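Search the forum Enter keywords Go

The box by the wall: keep, sort or burn?

drumuvlow_dan
Moved into the new place in October and unpacked everything except one box. You know the one. It was packed at 45 minutes to midnight on the last evening, when I had stopped making decisions and was just lowering things into cardboard. It has been on the floor against the wall ever since and I now vacuum up to it as though it were structural.

I'd like it gone before my sister visits and takes an interest. Where do people start?

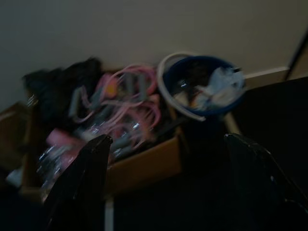
The box, as it stands. Bottles at the front, pink tangle in the middle, black heap at the back.

I know what maybe half of it is. The pink loops I will not be discussing until I've had a coffee.

lonleyshelf
Start with the bottles. They're taking up most of the front and every one is a yes or a no. Empty ones go in the recycling, anything with something left in it goes under the sink, and you'll have floor showing by lunch.

Midar
Disagree. Start with the black thing. Fabric on top of a box makes the whole box look worse than it is, and you'll either wash it, wear it or find out it's a bag. If it's a bag you can put the rest of the box in it and claim you've finished.

lonleyshelf
That is moving the problem from a box to a bag.

Midar
Yes, and a bag goes on a hook.

xia_in_the_attic
I had one of these for three apartments. Never opened it, paid a mover $45 extra to carry it up the stairs the last time, and when I finally looked inside it was 100 percent plastic hangers and a phone book. Tip it out on a sheet. You can't sort a box from above, you just stir it.

drumuvlow_dan
Stirring is exactly what I've been doing. Every couple of weeks I put a hand in, move the pink stuff to the left, and feel I've made progress.

lonleyshelf
Please don't tip it out if you have less than an hour. I've seen what happens. It lives on the sheet, and then you have lost the sheet as well.

Midar
Re the pink loops, don't try to untangle them in the box. Lift out the lot in one go, put it on a table and find an end. If there's no end after ten minutes, you've got a decision to make, and it's an easy one – unless it's the charger for something you like.

xia_in_the_attic
What's the little yellow-orange thing in the middle of them? I've zoomed in and I have a theory but I'm keeping it to myself.

drumuvlow_dan
No idea. It's the only thing in there I'm looking forward to.

quietcorner500
Unpopular view, tape it shut, write the month on the lid and throw it out in a year if you haven't needed it. I've done that with four boxes and missed one garlic press.

lonleyshelf
Last time you posted this it was two garlic presses.

quietcorner500
I've since found the other one.

drumuvlow_dan
OK. Bottles first, then the black heap, then coffee, then the pink. Sheet is staying in the closet. Will report back, if only about the yellow thing.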